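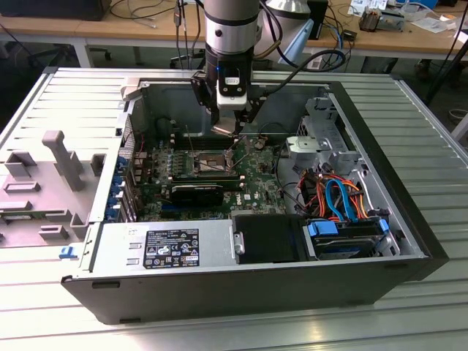
Desktop towers: what to take out, and in what order

The June intake brought in 80 desktop towers from the Pralluvport offices, most of them office machines of the kind that have a hinged or lift-off side panel and very few screws. The bench notes for these were last revised two years ago and had drifted from what people do. Hedvig Fjeld has rewritten them and the main points are set out below. The full sheet is in the Garkudex folder under Desktops.

Before opening

Disconnect the mains lead, then hold the power button in for a few seconds. Lay the tower on its side with the removable panel uppermost. Take the panel off and put it flat on the bench to the left of the case, inner face up. The moulded ribs and clips on the inner face break easily if the panel is stood on edge, and replacement panels are now harder to find than replacement boards. Of the last batch, 13 went out late for want of an undamaged panel.

Wrist straps are to be clipped to bare metal on the chassis. Painted metal will not do.

Drives

The hard drive comes out first, in every case, whatever the fault. On the Dell towers it sits in a bay on blue plastic clips. Unplug the data cable and the power cable at the drive end, squeeze the two clips together and lift. Do not pull the data cable by its wire. The plug has a thin L-shaped key inside it, and a plug that has been twisted will often leave the key behind in the drive.

Label the drive with the tower number before it leaves the bench and enter it in Irkier. Drives are wiped in the other room and do not come back to the tower they came from.

Leave the cable bundle in place once the drive is out. The old sheet asked for all the SATA leads to be removed and sorted by colour. Colour has no meaning on these leads: orange, red and blue ones carry the same signals, and the sorting took longer than everything else in the drive section put together. A lead that is nicked or has a loose latch goes in the scrap tray. The rest stay in the case, tucked clear of any fan.

Expansion cards

The rear brackets on these machines are held by blue latches. Open the latch fully before touching the card. A graphics card has a second catch on the board, at the end of the slot nearest the front of the case, and this has to be pressed down or aside while the card is drawn straight out. Most of the cracked slots we see come from lifting the bracket end first.

Cards go into antistatic bags, one per bag. Pink foam is acceptable under a card but is not a substitute for the bag.

Processor and socket

The processor is to be left in its socket unless the job card says otherwise. Where it does have to come out, the cooler is removed first, with the screws slackened a little at a time in a diagonal order. If the cooler will not lift, turn it slightly to break the paste; a straight pull can bring the processor out through the closed retention frame on older sockets.

Release the wire lever by pressing down and outwards, then raise it. Lift the frame. Take the processor by its edges and put it straight into a tray. On sockets with contacts in the base, fit the plastic cover at once. A single bent contact is enough to lose a memory channel, and straightening one under the microscope has succeeded on only a small share of attempts.

Old paste is cleaned off with isopropyl alcohol and a lint-free cloth. Kitchen roll leaves fibres and has been taken off the bench.

Power supply

The unit is not to be opened. If it fails on the tester, remove it whole and put it in the red crate with the label facing up - the rating on the label is needed for the recycling return, and reading it later means handling the unit twice. Check the rating against the job card before fitting another. Several of the smaller Dell cases use connectors that do not match the standard pattern, so a supply that fits the space may still be the wrong one.

Progress so far

At the time of writing 74 towers have been opened and logged. Two of the remainder have bent chassis and will go for parts. Sandro Longo is keeping the parts list and would like requests sent to him with the board revision included, as the model number on the front of the case is not enough to identify the board.

The Amadi contract requires memory to be tested overnight before a machine is passed. Anyone starting a test after 4 p.m. should write the start time on the card and leave the monitor switched off.

Corrections to the sheet should go to Hedvig by the end of the month. Please mark them on the printed copy at the bench as well.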